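Moving my node off the old graphics box

Sep 18, 2024

I have now finished moving my full node and wallet tools from the old mining box to a small fanless machine. These are my notes, mostly so that I can repeat the job when the next disk fills up.

The old box was built for mining. It had two graphics cards, a power supply far too large for anything else and a case with no dust filter. The cards stopped earning their keep some time ago. I sold one to Reece Bickerstaff and kept the other for video work, which left a large, loud computer doing nothing except checking blocks. At the wall it drew 101 watts with the remaining card idle.
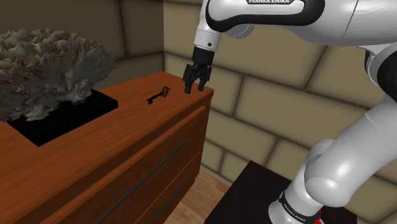 The first decision was whether to copy the chain data or download it again. Copying is faster, but the old disk had logged read errors in August and I did not want to carry a damaged index across. I chose a fresh download with full checking, and set the database cache as high as the memory allowed. This matters more than processor speed. With the default cache the machine spent most of its time writing to disk, and progress slowed badly once it reached the busier years of the chain.

Thabiso Joubert suggested pruning, as his own node keeps only recent blocks. Pruning is fine if all you want is to check your own payments. I run an address index for my wallet server, and that needs the whole chain, so pruning was out.

The wallet was handled separately. My keys are on a signing device that never touches the network, and the node holds only a watch-only copy. I exported the descriptors as text, compared the checksums on both machines, imported them and started a rescan from block 1345 above the first one I had used. That was a mistake. I had misread my own note, two early payments were missing, and the balance came up short until I ran the rescan again from the right height.

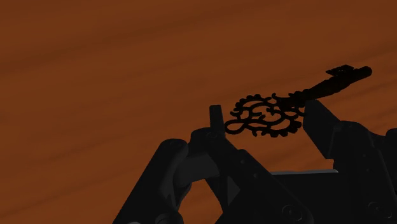 Backups have changed slightly too. Previously I kept one encrypted archive on the same network as the node, which protects against a dead disk and very little else. There is now a second copy in another building, and Katalin Kocsis holds the sealed envelope with the recovery steps. The envelope does not contain the seed words. It says what software is needed, which script type the wallet uses and in what order to do things.

I also turned off the unused remote ports, moved the service to its own user account and set a limit on upload traffic. Without the limit the node had sent over 320 gigabytes in a month to other peers, and my provider does notice that sort of thing.

Still to do: a proper shutdown script for power cuts, and a test restore on a blank disk. Aranka Kun has a spare drive I can borrow for the restore.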